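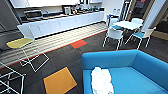

招聘：样板公寓日常整理员（兼职，2名）

Lamport 短租公寓现招聘兼职整理员两名，负责客厅与开放式厨房的日常收拾。房间不大，客厅放一张蓝色双人沙发，地面以深灰色地毯为主，厨房柜前是浅色条纹地面，柜门为白色、无拉手。

工作内容
1. 客厅：收走沙发上的布巾、衣物，抖开叠好，脏的放进洗衣袋。坐垫归位，沙发缝用小吸头吸一遍。
2. 地面：深色地毯用吸尘器，条纹地面先扫后拖，拖把拧干再用。橙黄色和红色的方块地毯单独拿起来吸，吸完放回原处。
3. 椅子：金属线椅容易在细杆交叉处积灰，用干布擦。黄色坐垫用湿布擦，不要用含漂白剂的产品。
4. 厨房：擦台面和柜门。白色亮面柜门容易留指印，擦完侧着看一眼，有水痕再用干布过一遍。
5. 离开前在 Ivum 表格里登记缺少或损坏的物品。

时间与报酬
每次4小时，上午或下午任选一段，每周排班提前发出。每次报酬196元，按次结算，交通费另计。全部公寓共15套，每人固定负责其中几套，不跨区调动。

要求
年满18周岁，能搬动椅子、推动沙发。做过酒店客房或家政者优先，没有经验也可以报名，第一次上岗有人带。对清洁剂或灰尘过敏者请在报名时说明。能看懂中文物品清单即可，不要求外语。

我们提供
吸尘器、拖把、抹布和清洁剂，工作围裙一条。鞋套放在门口，进门请换上。自带工具需先经同意。

报名方式
请写明姓名、电话、可上班的时段，以及是否有相关经验，交给前台 Reet Mets，或在公寓网站的招聘页面提交。报名截止到2026年1月6日。合适的人会接到电话，约时间到公寓看房并试做一次，试做大约两小时，照付报酬。

排班问题请找 Luana Queiroz。本次招聘不经中介，不收取任何费用。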